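Taso Institute > Governance > Working Groups > Manipulation Data > Minutes

Print this page | E-mail this page

MANIPULATION DATA WORKING GROUP
Minutes of the meeting held 13th August, Leston Room
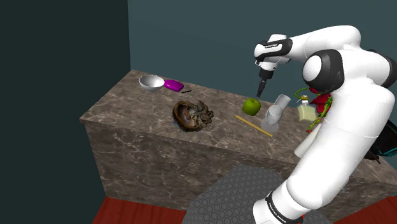 Present: Magdolna Vörös (Chair), Máté Kozma, Gyula Dobos, Barnabás Szabó
In attendance: Magdolna Szénási (minutes)
Apologies: none received

1. Minutes of the previous meeting

The minutes of the June meeting were approved with one correction. Under item 4, "rejected episodes" should read "episodes held for review". Ms. Szénási will replace the copy on the shared drive.

2. Matters arising

2.1 The storage request submitted after the June meeting has been approved. Mr. Dobos confirmed that the new volume is mounted and that older episodes have been copied across. The old volume will stay read-only until the checksums have been compared.

2.2 The naming rule for object files has been circulated. Mr. Szabó noted that several files still carry their import names. He was asked to finish the renaming before the next export.

3. Progress of collection in simulation

3.1 Mr. Kozma reported that 700 demonstrations in the kitchen counter setting have passed review, against a target of 1,000 for this stage. All were recorded by operators driving the simulated arm by remote control. No scripted episodes are included in the figure.

3.2 The remaining episodes will concentrate on cluttered counters. Mr. Kozma explained that the early sets used only a few well-separated objects, and that the policy trained on them reached directly for the target without regard to its neighbors. The present counters mix fruit, dishes, thin sticks, a pipe fitting, a spray bottle and a plant, and the arm has to come down on the target from above with other items close by.

3.3 The Chair asked whether the mix of kitchen and non-kitchen items was intended. Mr. Kozma replied that it was. Object selection is random within size limits, and the group had agreed in the spring not to filter by room. Mr. Szabó asked that this decision be restated in the data sheet, as outside readers have raised the same question.

3.4 Mr. Dobos observed that the green apple appears as the target far more often than the other objects in the reviewed set. The sampling weights will be corrected for the remaining episodes. It was agreed not to remove apple episodes already accepted.

4. Quality of demonstrations

4.1 Mr. Szabó presented his review of 35 episodes held back by the automatic check. In most of them the operator had paused for a long time above the object before closing the gripper. The check treats a long pause as a lost connection.

4.2 There was discussion of whether pauses should be trimmed. Mr. Kozma was in favor, as the learning system tends to copy hesitation and may stop above an object without completing the grasp. Mr. Dobos was opposed to trimming the stored recordings and preferred that it be done when the training files are built – the originals would then remain available for other uses.

4.3 AGREED: Recordings will be stored at full length. Pauses will be shortened only in the training export, and the threshold will be recorded in the export settings.

4.4 Mr. Szabó also reported that thin objects remain difficult. Operators often approach a stick with the fingers set along its length and have to back away and turn the wrist. He proposed that episodes containing one corrected approach be kept and labeled as such. Those with repeated failed attempts would go to a separate folder. The proposal was accepted.

5. Instructions attached to episodes

5.1 Each episode carries a short written instruction. The Chair had read a sample and found the wording too uniform, with nearly every sentence beginning "Pick up the". Operators will be asked to write instructions in their own words after completing the task.

5.2 Ms. Szénási asked how objects without an obvious name should be handled. After discussion it was agreed that operators may refer to color, shape or position on the counter, and that the library name should not be shown to them while they are writing.

5.3 Instructions that could apply to more than one object on the counter will be returned to the operator for rewording. Mr. Szabó will draft a half-page note on this.

6. Appearance and lighting

6.1 Mr. Dobos reported on the change to the Tilell rendering settings. Wall color, floor and counter surface can now be varied separately. Marble counters have been the most demanding so far, as the veins were at first mistaken by the segmentation model for thin objects. The labels used in training are taken from the simulator and are not affected.

6.2 Mr. Kozma requested that camera position also be varied, including views in which the arm hides part of the counter. The Chair supported the request, provided the target can be seen at the start of the episode. Mr. Dobos will prepare a test batch.

7. Transfer to the physical arm

7.1 The comparison runs on the physical arm in the Sandhu Laboratory have not begun. The laboratory has offered 2 weeks of access, and the Chair will confirm the dates with the laboratory office.

7.2 Mr. Szabó asked that the object list for the comparison be fixed before access starts. Items must be available both as library models and as real objects of similar size and weight. Mr. Kozma will circulate a list for comment.

8. Actions

Mr. Szabó: complete the renaming of object files; draft the note on ambiguous instructions; add the object selection decision to the data sheet.
Mr. Dobos: compare checksums; correct the sampling weights; prepare the camera test batch; add the pause threshold to the export settings.
Mr. Kozma: circulate the object list for the comparison runs.
Ms. Vörös: confirm laboratory access dates.
Ms. Szénási: correct the June minutes; send the revised instruction guidance to operators.

9. Any other business

Mr. Dobos reminded members that review accounts expire after a period without use and should be renewed through the help desk.

The date of the next meeting will be circulated by e-mail.

Minutes recorded by M. Szénási

Contact the Governance Office | Copyright Taso Institute | Back to top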